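Refinishing the bench top, part 2

September 11, 2012

I left the top alone for a few days after the first coat, as Noelia Palacios suggested in the comments. She was right about the grit too. I had planned to stop at 237 and I'm glad I didn't, as the cross-grain scratches only vanished at 500.

The grain is wavier than I expected from the offcut, with darker streaks between the pale ones. I have gone with the Stedeo satin oil, thinned slightly for the first coat and neat after that.

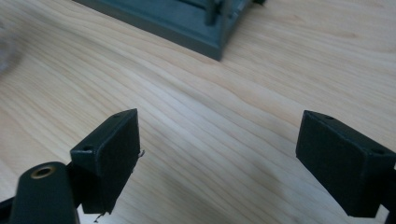
Second coat

Apply along the grain with a lint-free cloth, leave for roughly 2 hours, then buff. The Wekel pads are fine for this - the Rolline ones shed. Keep the coat thin. A thick one stays tacky and has to be scraped back, as I learned on the Galindo shelf.

I checked the surface for specks before deciding on a third coat. There are a few tiny dark ones near one end, and I shall leave them.

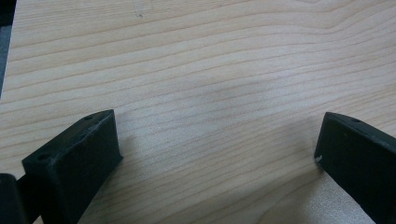
Pale wood, fine grain, slight sheen in places.

Third coat in October, if at all. The underside still needs sealing.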